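Aletti Wire Rack, white – countertop / tabletop

Item 527. In stock. Ships flat in its own box.

Plain white wire rack for the table, the counter or a deep shelf. Thin rods, open loops, nothing to plug in. Put it down and start filling it. We have carried this one since February and it keeps selling so it gets its own page now instead of a line in the Pilomora list.

What people use it for

Plates on edge. Pan lids. Cutting boards. Baking trays if they're not the huge ones. Also mail, folders, sanding sheets, envelopes, the stack of clipboards that never has a home. The loops run parallel so flat things stand up and you can pull one without the rest coming with it. Mostly.

Works in a kitchen, works in a workshop. We get orders from both. Workshop people tend to buy 2 and put them back to back – fine, they sit flush on the long side.

On a tan top the white shows up well, easy to find when the table gets busy. Same on dark counters. On a white counter it sort of dissapears, which some people want.

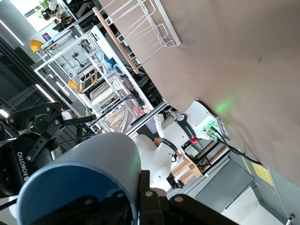 Size and care

Fits on any table deep enough to work at. Takes up less room than a dish drainer, more than a letter tray. Measure your things first, not the rack – widest item you plan to stand in it is what matters. Loop spacing is on the box label.

Coated wire. Wipe with a damp cloth, dish soap if greasy. Dry it after. No steel wool, no scouring pads, they take the white off and then the wire underneath can spot. Dishwasher ok now and then, top shelf, but the coating lasts longer by hand. Don't use it in the oven. Do not use it as a cooling rack straight off the heat either, we've had two back with brown marks and could'nt take them.

A bent loop can be eased back by hand. Go slow. Pliers will chip the coating unless you wrap the jaws in a rag first.

Adding a dowel

Not included but a lot of you ask. A length of ordinary round wood dowel from the lumber store goes well with this rack. Lay it along the end as a stop for things that want to roll, or slide it through the loops as a rail for dish towels, tape rolls, spools, S hooks. Get one thin enough to pass without forcing. Cut long is better than cut short, you can always trim. Sand the ends. Leave it plain, or rub in a bit of oil if it's going near the sink.

We don't sell dowels. Please stop adding them to the order notes!

Which one to get

Aletti, white – this page. Open loops, light, easy to move around. Best for flat stuff.

Jiang – same idea in a heavier wire, two levels. Better for mugs and bowls. Takes both hands to move when full.

Aridar – the wall version. Needs screws and a wall you're allowed to put screws in. Not a tabletop rack, it falls over if you try, people try.

If you can't decide get the Aletti. Easiest to send back.

Common questions

Does it scratch the table? Not on its own. Dragging it loaded across a soft finish might. Lift it, or put a strip of felt under the rods that touch.

Can I stack them? No. Empty for storage yes, loaded no.

Does it come in black? It did. The last 57 black ones went in the spring sale and there's no date for more. Email us and we'll put you on the list.

Will it hold cast iron? One small pan, near the middle. A row of them, no – get the Jiang.

Is it food safe? Fine for clean dishes and wrapped food. Don't put raw meat straight on it.

Are there feet? No feet, it rests right on the wire. Rubber tips from any hardware store push on if you want less sliding.

Shipping and returns

Packed flat in brown card, no plastic. Orders in before noon go out same day, after noon they go next working day. Two or more racks travel in one box when we can manage it.

Returns within a month, clean, box if you still have it. Scratched coating from scouring isn't covered. Arrived bent is covered – send a photo and the item number and we'll ship a new one, keep the bent one or recyle it.

Page updated 2020-11-01. Price is in the cart, it moves with shipping costs so we quit printing it up here.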